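4. Setting Up the Scorer's Console for a Basketball Game
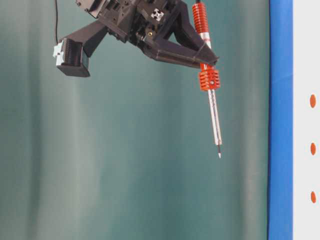
Fig. 4-1. Gripper holding a slender tool

This section covers the Lodstead console from power-up to the opening tip. It applies to the console with firmware 2 or later. Installation of the main scoreboard and shot clocks is covered in Section 3.

4.1 Before you start

You need:
the console and its power supply
the link cable to the scoreboard controller
the roster file for each team, or a printed roster
the operator code for your venue

Allow 10 minutes for the full procedure. If rosters are entered by hand, allow more.

CAUTION: Do not connect or disconnect the link cable while the console is on. The controller may store a wrong clock value and show it at the next power-up.

4.2 Connecting and starting

1. Set the console on the scorer's table with the display facing the operator.
2. Plug the link cable into the port marked BOARD. Turn the collar clockwise until it stops.
3. Connect the power supply and press POWER. The self-test runs and the display shows READY.
4. Enter the operator code and press OK. The factory code is 949. Change it under Setup > Access before the first public game.
5. Press TEST. Every segment on the scoreboard lights. Note any dark segments and press TEST again to stop.

Note: If the display shows NO BOARD, turn the console off, reseat the cable at both ends and repeat from step 3.

4.3 Loading the game profile

1. Select Game > New > Basketball.
2. Choose a profile. COLLEGE M sets two halves. COLLEGE W sets four quarters. CUSTOM opens the period editor.
3. Check the period length, overtime length, shot clock reset values and timeout allotment against the rules in use for the game. The console does not check them for you.
4. Select Home, then Visitor, and load each roster. The sample files, Tolska (home) and Harb (visitor), may be used for practice.
5. Confirm the jersey numbers with each bench. Numbers 0 and 00 are stored as different players.
6. Press SAVE. The profile name appears in the top line.

The console holds up to 3,000 player records. When memory is full, SAVE is refused until old records are deleted or exported.

4.4 Clock and horn check

1. Set the game clock to a short value and press START.
2. Let it run to zero. The horn sounds and the backboard lights come on.
3. Start the shot clock alone and let it expire. The shot clock horn has a different tone.
4. Reset both clocks and press CLEAR. Team fouls, possession arrow and score return to their starting state.

CAUTION: CLEAR cannot be undone. Once play has begun, use EDIT to correct a score or foul.

4.5 Overtime

The console does not start overtime on its own. When the score is tied at the end of regulation, press PERIOD and select OT. Team fouls carry over unless Reset Fouls in OT is turned on. Extra timeouts are added as set in the profile. Repeat for each further overtime.

For tournament venues using the Hernow statistics feed, see Section 6.

Section revised October 23, 2022, by Savvas Kalogeropoulos. Replaces the April issue.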